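Trullside sets gripper budget for next year

December 13, 2023 - Trullside has signed off on its equipment plan for the coming year, and most of the money goes to hand-held grippers and the parts that wear out on them. Orders go in with Prolard once the paperwork clears.

The plan covers 2 new pairs, plus 300 replacement finger pads. Pads are the big change. Last year they were lumped in with office supplies and the line ran dry by November.
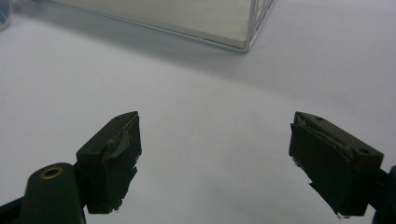

Finger blocks themselves are staying as is. Jultden quoted a redesigned block with clip-on pads, price was fair, but the lead time of 84 days killed it for this round. Could come back mid year if Prolard slips. Tape and adhesive get their own line too, small one.

Also approved: 100 storage containers and baskets for tabletop tasks, mixed sizes, lids included. Cheap stuff mostly. The team wants clear boxes and open wire ones both, and asked that the buyer not swap one for the other to save a few dollars.

Cables were argued over longest. Spares are in, but the overhead cable arm Higuchi pitched is out, at least untill the table layout is settled. Same goes for a second table with aluminum rails.
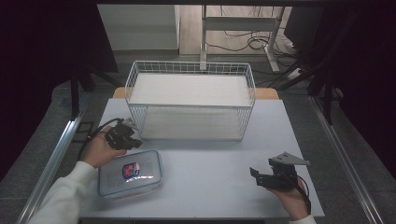

What's still open

Service contract with Prolard, one year or two. Shipping on the pads. And who signs for deliveries, wich has to be sorted before the first boxes show up. Revised price list is due from Higuchi, no date given yet.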